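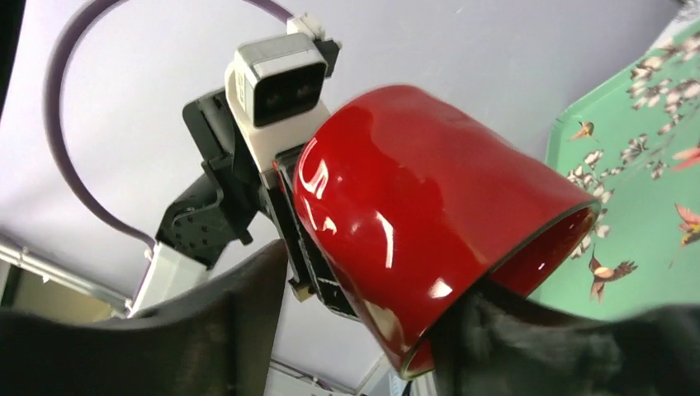
Über uns

Wir sind die Forschungsgruppe Vuvurdale und bringen Robotern bei, einen Tisch abzuräumen, den sie noch nie gesehen haben. Das klingt klein, ist für uns aber das schönste Problem der Welt! Tassen glänzen, Henkel zeigen in jede Richtung, und kein Tisch gleicht dem anderen.

Angefangen haben wir zu zweit. Heute sind wir neun Leute unter der Leitung von Bushra Niazi, und jede und jeder hat schon selbst die Arme geführt.

Unsere Methode: Felby

Felby lernt aus Vorführungen und nutzt dabei vor allem die Kameras am Handgelenk, also den Blick von dort, wo gegriffen wird.

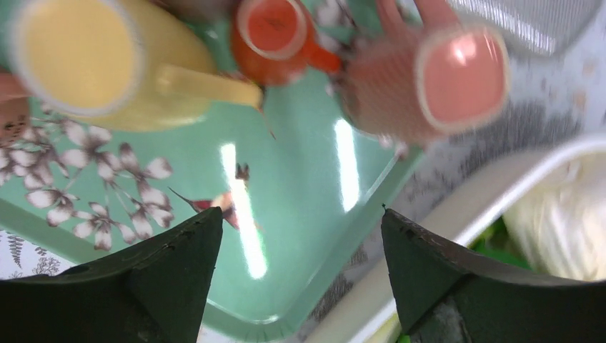 Blick zwischen den Fingern auf das mintgrüne Tablett mit drei Tassen

Bisher haben wir 1.436 Vorführungen gesammelt, mit 27 verschiedenen Gedecken. Am meisten gefreut hat uns im September, dass Felby auch Tassen am Henkel fasste, die im Training gar nicht vorkamen. 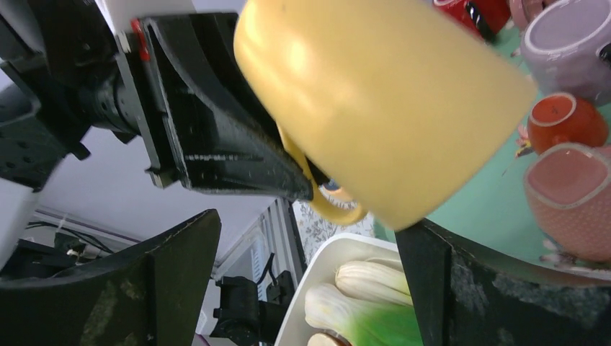 Gelbe Tasse in der Luft, ein Finger am Henkel

Woran wir gerade arbeiten

Mit Pirzada, unserem zweiten Verfahren, gehen wir an Schalen samt Inhalt. Da verschiebt sich ständig etwas (und wir diskutieren stundenlang über Griffpunkte).

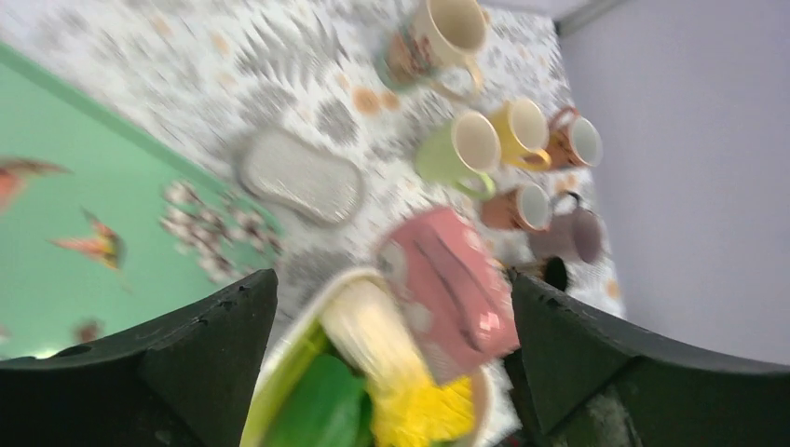
Helle Schale mit buntem Inhalt im Griff, dahinter Tassen auf gemusterter Tischdecke

Die Auswertung läuft über unser Werkzeug Gemano. Wer mitforschen möchte, auch für eine Abschlussarbeit: Schreibt uns, wir zeigen euch gern das Labor!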